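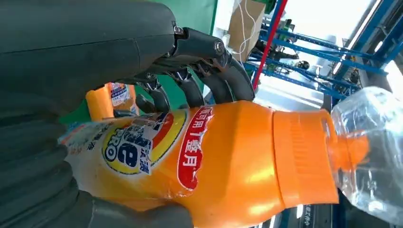 Pravero five-finger hand, firmware 2: grip loss on large bottles

Rating: 2 out of 5

We ran the Pravero hand on detergent-style bottles in the Mutstead cell for most of May. Finger travel is good, and all four fingers and the thumb close around a large plastic bottle held nearly sideways. The metal pivot screws at the joints are easy to reach with a driver.

The fault is in sustained holding. In a test of 30 lifts, the hand released the bottle 9 times without a command. Each release came after the thumb motor hit its thermal limit. The controller cut thumb current to zero and left the fingers energized, so the load rolled out on the thumb side. No alarm reached the arm, which carried on to the place position with nothing in the hand.

Hiếu Chu traced this to the default fault setting, "relax on overtemp." Changing it to "hold and stop" gave a clean arm stop, but the setting reverts at every power cycle. Pullow, the distributor, confirmed the behavior and offered no date for a fix.

Until then, keep people out of the drop zone and wire the hand's fault output to the arm's protective stop. Alvar Lundgren's wiring notes are on the Chisholm page.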